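Wood in the Home, Week 6
Gert Fourie

Reading grain

Grain is my favorite part of this course! Start with the straight lines, then look for cathedral grain - nested arches that rise to a point, a bit like a flame. Get your eyes low and look along a pale surface toward the light. Shine can hide the lines, so move your head and look again. Find one good cathedral at home and sketch it before we meet.

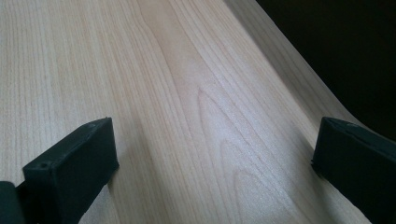
Next week: edges and corners

Bring your sketch and a soft pencil.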